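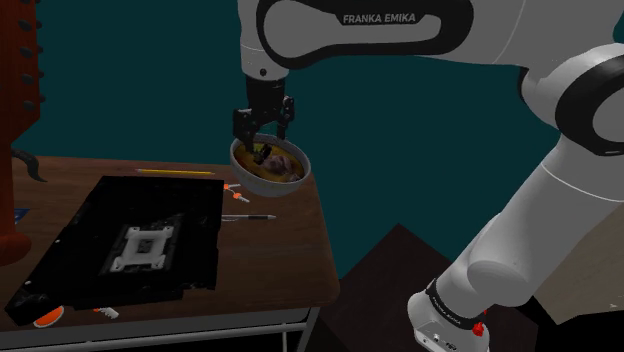 Remote Operators Wanted: Simulated Robot Arm Demonstrations

Stellside is looking for 11 people to record demonstrations for the Priltlow project. You will steer a simulated Franka Emika arm from your own computer and move everyday objects between a tabletop and a bowl. Each recording becomes a training example for a learning system that picks its own grasps.

The contract runs through the end of October. Hours are flexible, with a minimum of two shifts a week.

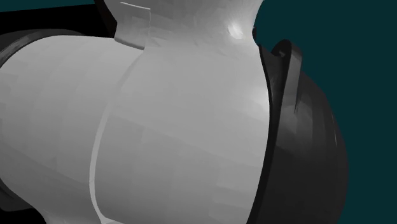

You will work with several views at once, and some of them are close to the arm. Part of the job is learning which view to trust during a grasp. We provide training, which is paid at the same rate as regular shifts.

What you will do

Record 80 accepted demonstrations per week
Mark each attempt as complete, failed or unclear
Write a short note when an object slips or passes through another
Redo attempts that our reviewers send back

The full set calls for 600 demonstrations per object group. Groups include writing tools, small parts and wearable items. 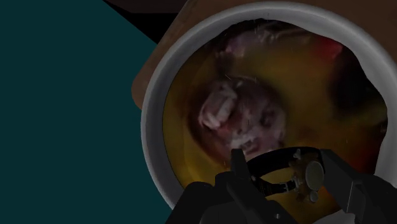
Failed attempts are kept too, so please don't delete them. A slow, steady approach to the bowl is more useful to us than a fast one.

What you need

A desktop or laptop with a wired internet connection
Good written English
Patience with repeated tasks

Experience with robots or 3D software is helpful but not required. Applicants must be 18 or older.

To apply, send a resume and the hours you are free to Nusrat Farooqui, data collection lead, Stellside. Use job number 332 in the subject line. Applications close Monday, June 12, 2023.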